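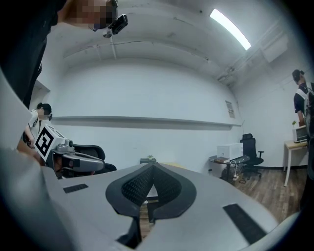
About Turetti

We teach machines to do chores. Slowly.

Turetti started with two people, a rented room and a dishwasher neither of us could get a robot to empty. Still can't, not every time. We're 6 people now and the question hasn't changed much – can a machine do the boring stuff at home or on a shop floor yet?

Short answer: some of it, sometimes.

What works today

Picking a known item off a shelf and putting it in a bin. Wiping a flat table. Closing a drawer. Moving small parts from tray to tray, if the trays stay put. Our shop-floor setup, Lulum, did 1000 tray moves in a row last July before it dropped one. We were pretty happy with that.

What doesn't

Laundry. Anything wet. Bags, any kind of bag. Kitchens it hasn't seen before. Cords. A towel folded by Ositz (our home project) takes longer than doing it yourself and the corners are bad. We'd rather say so here than have you find out on a visit.

How we work

People do the chore first, by hand, holding the same kind of gripper the robot would use. Over and over. Then the robot gets to try. We have 3000 recorded chores so far, 2000 of them from homes and offices, the rest from shop floors. Nothing fancy about the rooms – ordinary tables and chairs, stuff in the way. Tidy labs gave us robots that only worked in tidy labs, so we stopped doing that.

Everybody here takes a turn recording, incuding whoever does the invoices that week.

What we sell

Lulum, to small shops with a lot of repeat handling. Comes with setup and a month of us hanging around fixing things. Ositz is not for sale. Please stop asking, or keep asking, it's nice to hear, but no date yet.

Su is our free guide for shop owners who are wondering if a job can be automated. It says no quite alot.

Get in touch

Got a chore you hate? Tell us what it is, how often and how much room there is to work in. A short phone video helps. We read everything, replies can take a while when we're out recording.

Page updated 8 Apr 2026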